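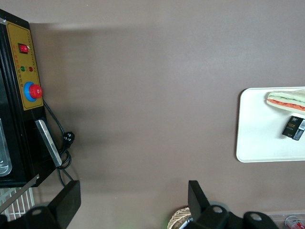 The Palier Project on Promises and Obligation is looking for people to take part in a long-running series of conversations about why we keep our word, and we would be delighted if you were one of them. You don't need to have studied philosophy, and you don't need to belong to a faith or to have given one up. Most of us make small promises all day long without noticing. We tell a sister we'll call, we tell a neighbor we'll look in on the cat, we tell ourselves we'll stop at one slice. Even a plain countertop machine, with a red switch and a green light next to a red one, can get us wondering whether a thing that signals to us has given us any kind of assurance, or whether only a person can do that. (Our first group spent a whole evening on this, and they were still at it in the parking lot!)

The project is led by Reiko Takagi and Jana Teuber at the Tierney Center for Ethics. Reiko works on promises made to people who have since died, and Jana on whether a promise made under pressure still binds. They disagree about a good deal, and you will hear them do it.

What we are asking of you

You would join a group of 11 people, meeting for four evenings beginning in January. Each meeting runs from 6:30 to 8:30 p.m., with a break for soup and bread halfway through. Before the first one we'll send you a short packet of reading, a few pages from older writers and a few letters from past participants who said we could share them. Please read it if you can, but come anyway if the week got away from you.

Between meetings we ask you to keep a notebook of promises you made, kept, put off or quietly dropped. You choose what to read aloud and what to keep to yourself. The notebook stays yours when we finish.

Who can apply

Anyone 18 or older who can get to the Center and is comfortable talking in English. We have had a retired mail carrier of 85 and a couple of nursing students in the same group, and we'd love that kind of mix again. If stairs are a problem, let us know and we'll book the ground-floor room.

Participants receive $63 for each evening attended, and we can pay back up to $20 in bus fare or parking.

How to apply

Send us a page or less, by email or on paper, about a promise you found hard to keep — or one you decided not to keep, and how you feel about that now. Spelling doesn't matter. Please add a phone number and the best time of day to reach you. Jana reads every letter herself and will call you back, usually within two weeks, though she is slower around the holidays.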